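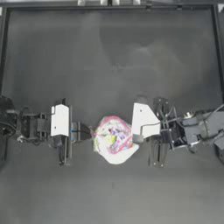

A filled plastic bag on the dark grey worktop.

Arnulfo Grajales has strong opinions about plastic bags, and he begins to share them before I have taken off my coat. He has packed vegetables for other people for most of his working life. First it was at the market in Skurnau, and now it is for Flandeo, a small delivery service which he started in January with his sister. They bring salad, cut vegetables and fruit to homes and a few offices in the town.

"People think the bag is the simple part," he says. "You buy lettuce, you put it in a bag, finished. But then after some days you open the bag and there is brown water at the bottom. So they tell me that salad does not keep. I tell them that the salad is innocent."

I ask him what they are doing wrong, and he goes to the sink to show me the colander.

"Washing is good, but after washing they are in a hurry. They shake the leaves two times and they pack them. I use the spinner, then I put the leaves on a clean cloth, and then I go away and do some other work. Leaves need time. If you stand beside them you will become impatient."

The spinner is a Skoryk, and he bought it used from a hotel which was closing. The handle has been repaired with string. He does not want a new one, although his sister has offered several times to order it.

We speak for a long time about air. In his former job he was taught to press all the air out of every bag, and for grated carrot or peas he still does so. With leaves he has changed his opinion.

"When you press, you break them. You don't see it at first. The edge of the leaf is a little bruised, and from there it becomes dark. I close the bag most of the way, I press with a flat hand, very lightly, and then I close the last part. Some air stays inside. It is not a catastrophe."

He prefers bags with a zip to bags with a knot. A knot is closed well only the first time, he explains, and after that the customer tears a hole and keeps the salad in a bag with a hole. The zip should have a strong colour, so that a person with tired eyes can find it at six in the morning.

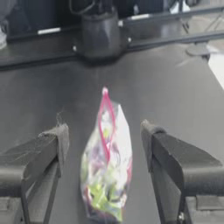
"My mother could never find the opening of the transparent ones," he says. "She cut them with scissors. A good bag, used one time! When I chose the bags for Flandeo I was thinking of her the whole time, and the seller from Amport was a bit confused, I believe, that I closed my eyes and tried to open every sample."

The first order from Amport was 509 bags, an odd number which he explains with some shame. He had asked for 500, and the seller put the opened samples into the same box. The bags are not cheap. They cost him 29 cents each, so he asks his customers to return them, and he washes those which are still in good condition. From the first order, 251 have come back.

"Almost half. My sister says it is bad. I say that for a plastic bag it is very good. Who gives back a plastic bag?"

Returned bags are turned inside out, washed with warm water and a little soap, and hung over wooden spoons which stand in jars. He does not use them again for leaves. They go to onions, to whole carrots, or to his own freezer at home. Any bag which has held meat or fish in the customer's kitchen should be thrown away, and he has printed this on the paper that goes with each delivery. Still, he smells every one.

How long does the salad keep? He does not like this question, because it depends on the fridge. In his own fridge he counts on four days for soft leaves and a few more for the hard ones. The bag should lie flat on a shelf with nothing on top of it.

"Everybody puts the milk on the salad," he says, and he looks sad for a moment. "Or they put it at the back, where it is the coldest, and it freezes against the wall. Then they call me. I ask them, where was the bag? They say, in the fridge. Yes, but where?"

He would like one day to stop using plastic. He has tried boxes, which take too much place on the bicycle, and cotton sacks, in which the rocket became soft before the evening. A cousin has suggested damp paper inside a tin. He is testing this at home with spinach and he does not want to say yet how it goes.

Before I leave he gives me a bag of leaves for my supper, and he asks me, very politely, to bring the bag back.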